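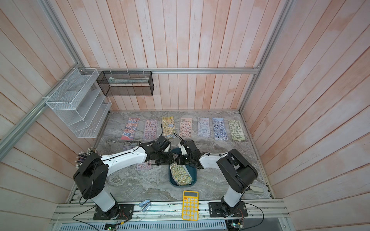 Sheets in a row along the back, wire mesh on the wall behind

Sticker storage - rows, trays or folders?

suryani_j
Right, I've finally got stuck into the sticker sheets and I'm having a lovely time! The plan is to lay everything out by colour before any of it goes away, so I can see what I've got and stop buying yet another pink one. Yellow is easy. Pink, peach and lavender are giving me grief, they all run into each other and I keep changing my mind. Do you lot sort by main colour or by character?

liesl_mosli
Character, every time. Colour looks gorgeous for a week and then you want one particular face and have to go through the lot. I did mine by colour in July and had it all undone again inside 8 days.

ikhsanL
Disagree! I never remember who's on which sheet but I always remember it was "the green one". Colour for me, in a flat tray, full sheets at the bottom and half-used on top.

suryani_j
Ooh, now I'm torn. I do like a tray. My worry is corners, because the sheets slide about and the long thin ones are the first to bend. 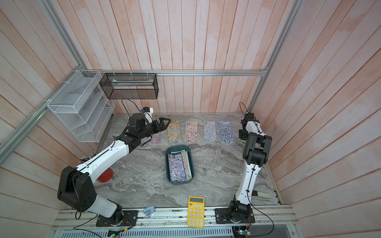
So I'm thinking one tray for whatever I'm using this month and the rest stood up in a basket with a bit of card behind them. Lavender can go with purple and I'll stop arguing with myself. Pale blue and dark blue I'd still keep apart, they don't feel like the same family at all.

graziella_d
Standing them up is what curls them, sorry. I had 237 sheets upright in a Grummont box and the back ones went like bananas. Flat, flat, flat.

liesl_mosli
@graziella_d how full was the box though? Mine are upright and packed fairly snug and they're fine.

graziella_d
Half full, if that. OK, fair point, they did have room to flop.

hidayah_n
Does anyone keep theirs in plastic sleeves? I tried the Traltari ones and liked them, but they do slip when you stack them.

suryani_j
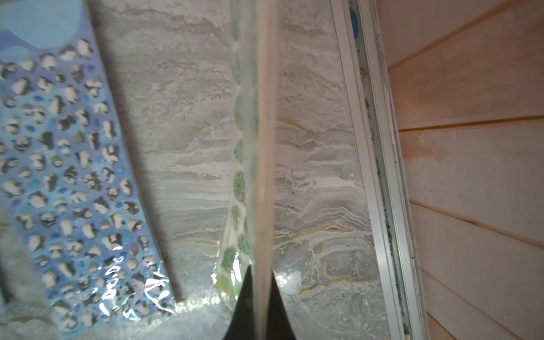
Sleeves are my next question too, @hidayah_n! I want clear ones so the colours still show, but thin plastic annoys me. It never stays smooth. Look at the piece on the blue mat, it's all crinkles, and with the light on it you can hardly make out the pattern underneath. If sleeves go like that I may as well use brown envelopes. Are the Traltari ones any stiffer?

hidayah_n
Much stiffer, more like a folder pocket. The Liem ones are the floppy sort. I'd get a pack of 5 and see how you go.

ikhsanL
Still say tray.

suryani_j
Tray AND sleeves then, stiff ones, pinks all together. Off to do the greens!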